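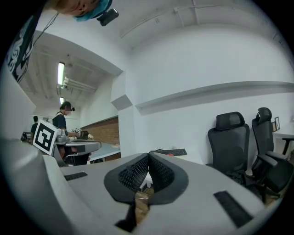

Hustel plans its gripper budget for next year

12/9/22

Hustel has put together its equipment plan for the coming year, and most of the money will go to hand-held grippers. The workshop wants to order more of the gray units which its operators use to record tasks by hand, together with spare fingertip pads and printed marker boards.

Each complete unit is priced at $3850 in the offer from Ultside. A second offer, from Dunleavy, is lower, but it does not include the soft black fingertips. These must be bought separately at $379 per set, and the delivery time is longer. Hustel has asked both suppliers to confirm their prices until the end of February.

"The gripper itself is only one part of the cost," said Evangelia Vlachopoulos, who prepares the budget. "The pads wear out, the cables break near the plug, and we must have spares in the drawer. Last year we did not plan for this and we waited many days for small parts."

She has therefore made a separate line for spare parts. It is $516 for every unit, and it covers pads, rubber strips, cables and new prints of the marker boards. Head-mounted devices are not in this line. They will be discussed later, when the operators have given their opinion on weight and comfort during long sessions.

The plan also looks at space. When two or three people work with grippers in the same room, they need enough distance between them, and the markers must stay in view. Hustel has decided not to rent a larger room for now. It will instead move some of the desks - a cheaper solution, and one that can be changed again if necessary.

The first order will be for two units. If they work well with the Hiravora software already used in the workshop, a further order can follow in the summer. Operators who have wishes about pad size or handle shape are asked to send them to Ms. Vlachopoulos before the order is signed.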